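Brellville depot to take thin plastic bags and used plumbing parts

The Brellville Reuse Depot will start accepting thin plastic shopping bags and second-hand plumbing parts in November, after two years of turning both away at the gate.

The change was confirmed in a notice put up at the Kovinau Road site and sent to households with the water account. Residents will be able to leave the items during normal opening hours. There is no charge for drop-off, and no booking is needed for anything that fits in a car boot.

Depot coordinator Yesenia Cuautle said the bags had been the most common request from the public.

"People save them under the sink and then they don't know what to do with them," she said. "They turn up here with one bag stuffed full of other bags and we've had to hand it back. It's not a nice conversation to have with someone who has driven in from Uvilell."

The depot will take the light, crinkly kind of bag used for fruit, takeaway food and small shopping, in any colour. Handles can be left on. Knots should be undone where possible, and receipts, bread tags and food scraps taken out first. Bags that have held meat, paint or pet waste will still be refused, along with bin liners that have been used.

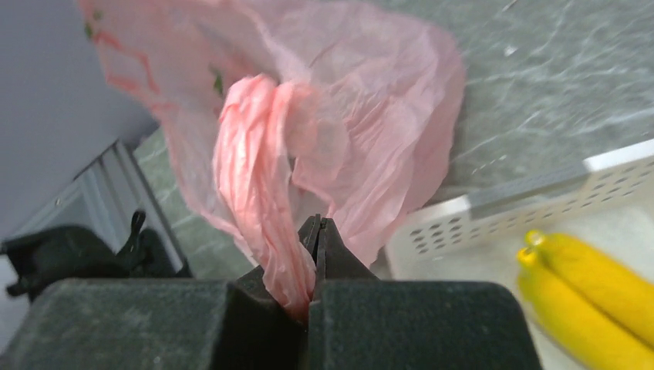
Bags in good shape will be flattened and put in a crate near the front counter, where shoppers can take them for nothing. Torn ones will be baled and collected by Ševčík Packaging, which has agreed to pick up from Brellville every five weeks. The company will pay the depot 85 cents a kilogram for clean material, and nothing for loads that arrive dirty or mixed with other plastics.

Ms Cuautle said the money would not amount to much but would cover the cost of gloves and twine.

The trouble with thin bags has always been handling them. They blow off the sorting table whenever the roller door is up, they catch on trolley wheels, and a tightly twisted one can hide a surprising amount of rubbish. During an earlier attempt at collecting them, the depot stored the bags outside in a wire cage. A windy weekend put a good share of them along the creek fence, and the collection was dropped soon after.

This time the bags will stay inside from the moment they are handed over. Staff will ask for them at the counter, and there will not be a bin in the yard. Anyone leaving bags at the gate after closing will be treated as dumping, the notice says, and the existing fines apply.

The second part of the change covers taps, plastic pipe and pipe fittings. These have been going into general scrap, even when they were close to new. Home renovators have complained for some time that they could see useful parts in the skip and were not allowed to take them out.

From November the depot will put aside taps with their handles still attached, straight lengths of plastic pipe, and joiners such as elbows and tees. They will go on sale from a rack in the back shed. Most fittings will be priced by the handful. Longer pieces of pipe will be marked with chalk, and the depot will cut them to length on request if the saw is free.

Coloured garden taps are expected to go quickly. They are popular with people setting up rainwater lines, who like to be able to tell one supply from another without following the pipe back to the tank.

Parts will be sold as they are, with no guarantee that a tap will seal. Buyers are advised to replace the washers before fitting anything and to use a licensed plumber for work connected to the mains. The depot will not take hot water units, gas fittings, or old pipe that could contain lead. Metal pipe should go to the scrap bay as before.
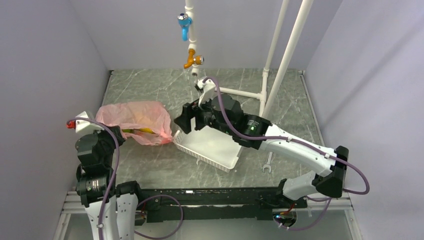 DROP-OFF DETAILS

Where: Brellville Reuse Depot, Kovinau Road. Enter by the southern gate and follow the signs for household goods. The northern gate is for green waste only.

Hours: The counter closes at 5 pm. Please arrive a little earlier with plumbing parts, as each piece has to be looked over before it is accepted.

Bags: Empty, reasonably clean and free of moisture. A quick shake outside is enough for most. If they need a rinse, peg them out overnight before bringing them in, because damp bags go mouldy in the bale. Put them together in a single larger bag and leave the top open so staff can check them.

Taps and pipe: Remove tape, hose ends and loose sealant. Drain any standing water. Pieces that are glued together can be left joined, and a tap that is still fitted to a section of pipe should be left that way - buyers often want the lot, and cracked threads are the usual result when somebody tries to separate them with the wrong spanner.

Not accepted: Bubble wrap, foam, cling film, chip packets, irrigation drippers and shower screens. Foam may be taken to the transfer station on the highway, where a fee applies.

Residents who cannot get to the depot can ask for plumbing parts to be collected with the hard rubbish round. The bags are not part of that service. Ms Cuautle said there had been talk of a second drop-off point for bags at the Uvilell store, but it would depend on how the first few collections went and on whether the store had room behind the counter.

"I'd sooner get this one running properly," she said. "If it's all clean and the truck is happy to come back, then we'll look at Uvilell."

The arrangement with Ševčík Packaging will be reviewed after the first five pick-ups. The plumbing rack has no end date and will stay open as long as there is stock to put on it.

The depot is also looking for a few sturdy crates with lids, and a set of shelf brackets for the back shed. Anyone with either to spare can leave them at the counter.

Questions about what can be brought in should go to the counter during opening hours. The full list of accepted items is on the noticeboard beside the weighbridge, and a printed copy can be picked up at the library.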